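Hand-held gripper on soft stuff: flat pads vs. the old curved fingers

kachari
Finally got the flat pads mounted on the hand-held and took it to the sofa to try some cloth. 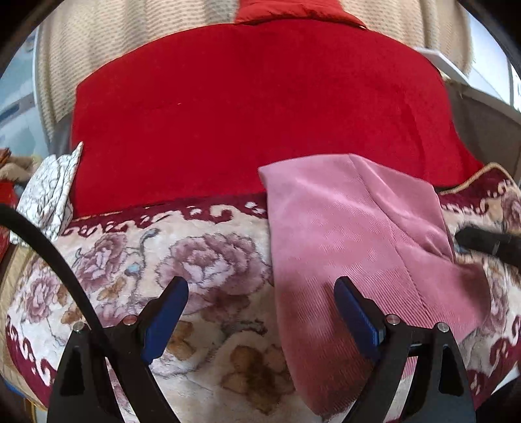
Flat blue pads, view from the tool's own camera. Pink corduroy on the right, red plush blanket behind it.

So I've been on the Otard curved fingers since last August and I liked them fine for cups, boxes, anything with a shape of its own. Cloth was another story. I'd get a pinch of it, lift, and half the time it slid out before I'd moved it a foot. I swapped in the flat pads (Brekitz, the softer of the two grades) and wow, what a difference on corduroy. I did 4 rounds of pick, move, drop, pick again, and lost it once in the whole lot. I'm really happy with this!

The plush blanket is harder. You get hold of the pile and not the backing, and then the weight pulls it through. Has anyone found a pad that bites into that kind of fabric without chewing it up?

tendonloop
Nice! Which way were you pinching the corduroy, across the ribs or along them? I found across is much easier, the ribs sort of lock against each other. Along them it's hardly better than a bedsheet.

kachari
Mostly across, now that you say it. I'll do a proper set along the ribs tonight.

dshetty_bench
Going to disagree a bit with the premise. I don't think it's the flat shape that helped you, I think it's the rubber. The Otard fingers come in a pretty hard compound. I poured a curved set in soft silicone and they hold a towel as well as any flat pad I've had on the bench. What you get with flat is contact area, sure, but you pay for it when the two pads don't meet square. A couple of degrees off and you're pinching with one edge.

Also, what camera are you on? With the pads leaning in like that I'd worry about them hiding the contact point right when you want to see it.

kachari
Fair point on the rubber, I changed two things at once and I know better. Camera is the Sobczak wide one at 584 lines. It's low, but it's quick, and I would take quick over sharp any day for this. The pads do cover the very last bit of the close. Up to then I can see the cloth in the gap just fine.

mopeyservo
584 lines is plenty. I went up to the big sensor and all I got was lag and a hot mount. For folded cloth you want to see the fold line and that's it -- in your picture the one down the middle of the pink cloth reads perfectly well.

One thing I'd fix is the cable. You've got it running right over the left jaw. I had mine like that and it wore through at the clip after roughly 3000 cycles. Go around the back of the plate and leave a loop.

kachari
Yeah, the cable's on the list. It's long and I was impatient.

tendonloop
3000 is generous, mine went a lot sooner! Spiral wrap helps.

dshetty_bench
On the plush question: go in deeper and close slower. Push the tips down until you feel the cushion push back, then close. You gather a ridge of the backing that way. It works with hard fingers too, so again, I don't think it's about flat vs. curved :)

mopeyservo
Works great on a sofa. On a hard table you've got nothing to push into and you're back to pinching fluff. I'd still go flat pads for a table, with a thin textured skin glued on. Braser sells a sheet of it that cuts with scissors. I'm at 4000 closes on one piece and it's only now going shiny at the tips.

dshetty_bench
Shiny at 4000 is pretty good, I'll give you that. Which glue?

mopeyservo
Contact cement, thin coat both sides, left overnight. Superglue went brittle on me and the skin peeled from one corner.

kachari
OK, ordering the Braser sheet. Plan is soft pads bare, soft pads with skin, then the Otards with the same skin on them so Dinesh can't say I changed two things again. Same corduroy, same blanket, across and along. I'll post the numbers in here when I've got them.

dshetty_bench
Ha, good. If you want my silicone curved set for a fourth column, send me your plate's hole spacing, Krishnamoorthy, and I'll pour you a pair.

kachari
Yes please! Measuring now -- message coming in a minute.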